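Cotton tablecloth shrank in the wash and no longer covers the table. Can it be stretched back?

Asked by Tamara Crăciun in Laundry and Fabric Care
30 January 2019

I have a cotton tablecloth that used to hang down evenly on all sides of my kitchen table. After the last wash it came out noticeably smaller. It was washed warm with a load of towels and then went in the dryer on the regular setting, which I know now was a mistake. The tag is gone so I can't check what it says.

It had been washed before without trouble, but always on cold and dried on the line. We moved to Grulbridge in the fall and I don't have a line here.

It seems to have lost more in one direction than the other. The stripes used to line up with the middle of the table and the overhang was the same front and back. Now one side is short and the cloth looks a little skewed when I put it on.

I have two questions. Can I get any of the size back, and how should I wash it from now on? I would like to keep it if possible. It was bought at the Chiriac store in Plondton, which closed, so I can't get another.

2 answers

Answer from Arnaldo Cordeiro
Marked as helpful by 14 people

You can usually get part of it back but not all of it. Cotton yarn is under tension when it is woven, and heat and water let it relax to a shorter length. The lengthwise direction normally shrinks more than the crosswise direction, so what you describe is common.

What I would do:

Fill a tub or a clean sink with lukewarm water and add a capful of hair conditioner. Put the cloth in, push it under, and leave it for half an hour. Rinse it once in cool water. Don't wring it. Roll it up in a dry bath towel and press on the roll.

Unroll it while it is still damp. With a second person, hold opposite edges and pull steadily, a little at a time, moving your hands along the hem as you go. Do the short direction first. If it is skewed, pull corner to corner on the diagonal that looks too short.
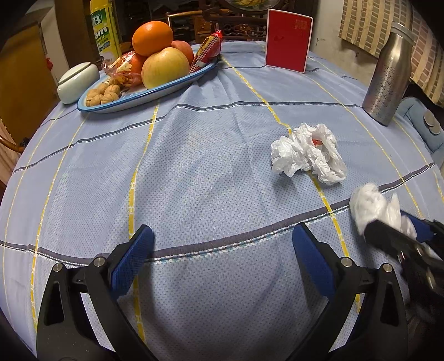 Let it dry flat, on a clean bedsheet on the floor or over a big table with towels under it. Go back every hour or so and pull the edges again. When it is almost dry, iron it on the wrong side, with the iron moving in the direction that needs the length. Use the cotton setting if you are sure it is all cotton. If there may be polyester in it, use medium.

I did this with a set of curtains that had come up short by the width of my hand. I got a bit more than half of it back. They did shrink some again at the next wash, so expect to repeat the pulling each time while it is damp.

For washing after this, cold water, gentle cycle, and no towels in the same load. Towels are heavy and they rub. If you have to use the dryer, take the cloth out after ten minutes on low and finish it flat or over a shower rod.

One caution: if the hem is stitched with polyester thread, the thread won't have shrunk along with the cloth and the edge can look wavy. Stretching should help with that. Don't cut the stitches until you have tried it.

Answer from Rara
Marked as helpful by 2 people

Agree on cold water. I never had luck with conditioner, it just made mine smell nice.

If it stays too small you can sew a border on. I added a strip of plain cotton all the way around one of mine and it looked fine. Wash the new fabric first on warm, otherwise it will shrink later and pucker the whole edge. Or just put it on a smaller table.

Comment from Tamara Crăciun

Thank you both. My sister is coming over in March and can take the other end, so I will wait and do the stretching then. Does it matter that it will have been sitting dry for that long?

Comment from Arnaldo Cordeiro

No. Soaking it relaxes it again. Just keep it out of the dryer until then.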